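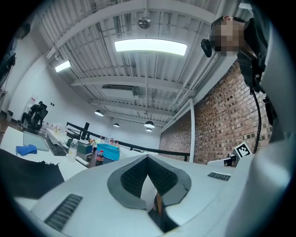

You paid to walk around a bakery between Christmas and New Year, a reader wrote to me after I mentioned the trip, and you expected what exactly? She had done the same tour in March, got a hairnet and a broken cookie, and wanted to know if they still made everyone watch the film.

They still make everyone watch the film.

The Prinovach bakery in Trodov opens its doors to the public a few times a year, and the winter open day fell on 29th December. I had been hearing about it for a while. People come back from Trodov with a paper sack of fruit loaf and a soft look in their eyes, and they tell you it's the last proper bakery in the region, all done the old way, you can smell it from the station. I like fruit loaf. I don't much like being told that things are done the old way, so I went to see for myself.

You can't smell it from the station, for the record. You can smell it from the parking lot, which is a fifteen-minute walk uphill on a sidewalk that gives out twice.

Admission is 12 dollars. For that you get a paper ticket, a hairnet, a coat that closes at the back, and a voucher good for one item in the shop "up to the value of a small loaf." I asked what the value of a small loaf was and was told it depended on the loaf. The groups were set at 13 people each and mine left at 11 in the morning, or was supposed to. The group ahead was still in the film room, so we stood in a corridor with framed awards on the wall. I had time to read them. Most were from the same regional food show, and most of those were for packaging.

The film

It runs longer than it needs to. There is wheat, filmed at sunset. There is a hand breaking a loaf in half, over and over, from slightly different angles. A voice says that the recipe for the Sultana, which is what they call their famous loaf, has never changed. Then, only a few minutes later, the same voice says that the loaf was "reimagined for today's families" when the second oven came in. I looked along the row to see whether anyone else had caught that. A boy was asleep. Everybody else was looking at the bread.

I asked our guide about it on the way out and she gave me a better answer than the film did. The fruit and the flour are the same, she said. The old loaf was bigger and was sold by weight, and the new one fits in a bag with a window. The sugar went up a little. She said this in a perfectly cheerful way, and I don't think anyone had told her not to.

The floor

I'll be fair to this part, because it's good. You walk along a raised walkway behind glass, with the mixing room on one side and the ovens on the other, and if you have never seen dough handled in that quantity it's worth the climb. It comes out of the bowl in one piece and sags over the edge like somebody getting out of a bath. The proving room is kept dim and you only get a small window into it, but the smell comes through anyway, sour and warm, and for a minute or two the whole group shut up.

The guide told us the plant can turn out 3,156 loaves in a shift. I wrote that down because it's such an odd number to be given. You'd think they would say three thousand and leave it there. It comes from the number of tins that fit on the racks, apparently, and I rather liked that somebody had worked it out and refused to round it.

Now for the complaint. The sign over the walkway says HAND FINISHED, in letters as long as my arm, and I spent the entire visit waiting for the hands. What we saw was the top of each loaf getting brushed with glaze as it passed along the belt. The brushes are fixed. The belt moves. When I asked where the finishing took place I was told it was done at the end of the line, and that the end of the line wasn't part of the tour on account of the floor being washed. That may well be true. Floors do get washed. But if I had two words on a sign that size I would find a way to let people see them happen.

A man in our group asked if the fruit was soaked overnight, as the film says. It's soaked "up to overnight." I would like to use that one myself. I have been working up to all day.

The tasting

This was held in what used to be the stable, according to the leaflet, though the walls looked pretty new to me. You get three slices: the Sultana, a rye, and something seasonal with orange peel. No butter. I understand the thinking, which is that butter hides things, but it also makes people happy, and it was cold in there.

The rye was excellent. I want that on the page, given how grumpy the rest of this sounds. It was dense and a bit sticky, with a crust that fought back, and it's the one loaf they didn't mention in the film at all. The orange one tasted like the inside of a drawer. The Sultana was fine. It was sweet and soft, and it would make good toast. If you put it in front of me without the bag I would guess it came from a decent supermarket, and when I got home I did try it next to the Jostlow fruit loaf, which costs nearly half as much and is made who knows where by who knows what method. At my kitchen table the vote was split. The Jostlow has less fruit in it. It also has more taste of bread.

The shop

You leave through it, of course. The voucher turned out to cover the small plain white and the small seed loaf. It did not cover the small Sultana, which counts as a specialty. I used it on the seed loaf and paid for a rye, and stood in line behind a couple who had filled a basket with tea towels.

There's a cheaper shelf by the exit with yesterday's bread, unsigned and easy to miss, and that's where the staff seemed to be sending people they liked. Get there early. By the time my group came through there were only rolls.

A few practical notes, for anyone still planning to go. The walkway has an elevator but you have to ask for it at the desk, and you should ask before the film and not after. There are no restrooms once the tour has started. The coat has no pockets and it covers yours, so keep your glasses on your head. Trains back from Trodov are hourly until late afternoon and then they get thin - check before you settle in with a coffee. The coffee is from a machine and costs too much.

Would I go again? To the shop, yes, for the rye, on an ordinary morning with no ticket. As for the tour, I'd want them to finish washing that floor first. I wrote back to the reader to tell her about the cookie situation, which is that there isn't one anymore, and she says hers was stale anyway.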